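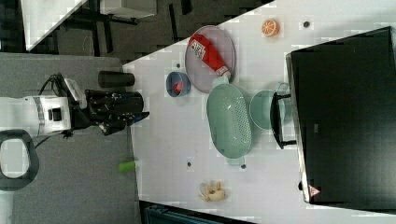

Second progress report on the Mandstead youth council exchange, Nov 14, 2023

Dear Els Martens, when I last wrote in June we had a youth council on paper and a room we couldn't get into, so I'm very pleased to be writing with proper news this time! We now have 21 young members between the ages of 14 and 19, they've met every fortnight since the start of term, and two of them have been picked to travel to Silitz in the spring for the joint session. Most of the good talking still goes on over food, with a bottle of ketchup on a plate and a colander in the middle of the table, and I've stopped trying to get anyone to sit in rows. The formal bit of each meeting takes an hour and the rest is eating and arguing about buses.

Buses are the big one, as you'd guess if you've ever tried to leave Mandstead after seven in the evening. The members ran their own survey on it over the summer and got 200 replies, most of them from outside the two secondary schools, which pleased me because that was the weak spot you raised last time. The questions were theirs. I'd have cut the one asking people to draw their ideal bus stop, and I'd have been wrong, as the drawings were what the councillors wanted to look at when we took the results in.

That meeting went better than I'd dared hope. We were given a slot at the transport panel, three members spoke, and they were asked to come back with costs for a later service on the Lemard road. They haven't been promised anything, and I don't want to oversell it to you. But they were asked sensible questions and gave sensible answers, and one councillor has been to a Thursday-style supper since (our name for them, whatever day they land on) and stayed to the end.

Now the delegates. We had nine people put themselves forward, and each gave a short talk to the full group and took questions. The vote was secret and the two who won were not the two I'd have bet on. They're working on a joint statement with the Silitz group about having a say in local budgets – there's a video call every other week, and a shared draft that's been rewritten more often than I can keep up with. The sticking point at the moment is whether to ask for a voting seat or an advisory one. Silitz want the vote. Ours are split, and I've kept out of it.

Training has been patchier. The public speaking workshops were full, and Mutiso, who ran them for us, have offered a follow-up in the new year at the same price. The session on how council budgets work was a flop. It was too long and too full of slides, and we lost almost 64 minutes of a Saturday to somebody else's spreadsheet. I'm redoing it as a game where each table gets a pot of money and has to close something. If you know anyone who's run one of these before, please put us in touch.

On money, we're under on travel and over on catering. The travel line will right itself once the Silitz tickets are bought, which I'd like to do before fares go up. Catering is over because attendance is, and I'd like your agreement to move a little across from the printing line, where we've hardly spent anything. The full sheet is attached to the email, with receipts in date order this time (sorry again about June).

A few things are worrying me. Attendance from the Lemard side drops off sharply as the evenings get dark, for the very reason the survey gives, and lifts from parents only go so far. I've asked for a quote for a shared minibus and will send it on when it comes. We also have four members who'll be too old by next September, and they happen to be the ones who chair. We've started pairing them with younger members so that each meeting has two people in charge, and it's a bit chaotic, but the younger ones are getting braver. One of them told the panel chair he'd run over his time.

Consent forms for the trip are in for both delegates, and I'm waiting on the insurance certificate from the host town. The safeguarding policy was reviewed last month and the new version has gone up on our page.

Next up are the bus costings, which go back to the panel in January, and the first full draft of the joint statement. You'd be very welcome at any of the suppers before then. Let me know which evening suits and I'll make sure somebody meets you at the door, as the buzzer still doesn't work.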